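Opening Up Old Towers: What We Learned From Taking Desktop Computers Apart
Student project report, Moltovholm Technical School
6 shares | 14 comments

When our group picked "the inside of a desktop computer" as our project, we thought it would be the easy choice. Everyone has sat in front of one, after all, and most of us had at least one under a desk at home. It took one afternoon with a side panel off to show us how little we knew about what was in there, and we ended up enjoying it far more than we expected to. 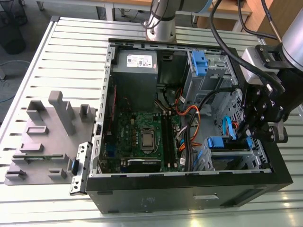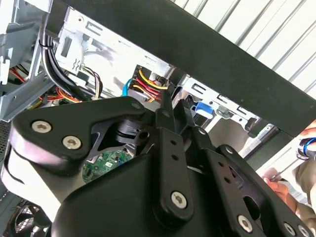

Inside a desktop computer case, with the metal drive cage in view.

Moltovholm, 17/07/2020

Our question was a simple one. If you want to take an old desktop tower apart neatly, so that the parts can be sorted and maybe used again, what is the best order to do it in? We wanted to write a guide that a first-year student could follow without an adult standing over them, and we wanted to find out which parts are easy to reach and which ones make you want to go home early.

We started in June with six towers from the school's storage room. They were all different sizes and came from different offices, and a couple of them were so dusty that we opened them outdoors first (we recommend this very strongly, especially to anyone with a white shirt). We kept our notes in a shared notebook we called the Flillum, after a nonsense word somebody wrote on the cover, and the name stuck.

The first thing we settled was how the tower should lie. We tried working on one standing up and it was miserable - you are always reaching around a corner and the whole thing wants to tip. Laid on its side with the open side up, it is a different job altogether. You can see the power supply, the motherboard and the drive cage all at once, and the screws you loosen stay more or less where you left them.

The second thing was the wiring, and we could have written the whole report on wiring. In the tower in the first picture, orange and yellow power cables curl right across the middle of the board, and until you have dealt with a bundle like that you can't get a good look at anything underneath. Our early habit was to pull out whatever was on top, and we regretted it every time. Now we follow each cable from one end to the other with a finger before unplugging it, and we write down where it went. It sounds slow, but on our last tower it was the quickest part of the work.

Data cables need a gentler hand than power cables. Some of the plugs have a tiny clip that has to be pressed in, and we broke one on our second tower by tugging at it. The thin ones that run to the front panel are easy to forget, and they will stop you very suddenly when you try to lift the board out!

The drive cages surprised us most. We had imagined a plain box, but there are slots, cutouts and little bent tabs stamped all over the sheet metal. The edges can be sharp, so please wear gloves. Colored plastic usually means "this is meant to be moved by hand," and the blue latches in the first tower are a good example. Once we had learned to look for color before reaching for a screwdriver, we saved ourselves a lot of bother.

Memory came out easily on every machine that still had some, once we had pushed back the latches at the ends of the slots. The processor we treated with more respect. When the cooler is off and the chip is sitting bare in its socket, it is tempting to touch it, and we made a rule that nobody should until everything else nearby was out of the way.

By the end we had 329 pieces sorted into trays, and yes, that includes every screw. We labeled the trays by part and not by computer, and looking back we would do it the other way around, as two of our towers could have been put together again if we had kept their screws apart. The Aranda Room at school has agreed to keep the trays for next year's class, which made us all very happy.

The order we suggest is this: panel first, then data cables, power cables, drives, expansion cards, memory, power supply, and the motherboard last. We swapped the drives and the cards on one small case where the cage was in the way, and that worked fine too.

There is plenty left to do. We never managed to time ourselves properly, and we would still like to try the guide out on a group who haven't seen it before. Our written guide, which we named Atesix, is in the school library next to the printer, and we would love to have your corrections penciled in the margins.

This site uses cookies to remember your settings. By continuing to read you agree to their use.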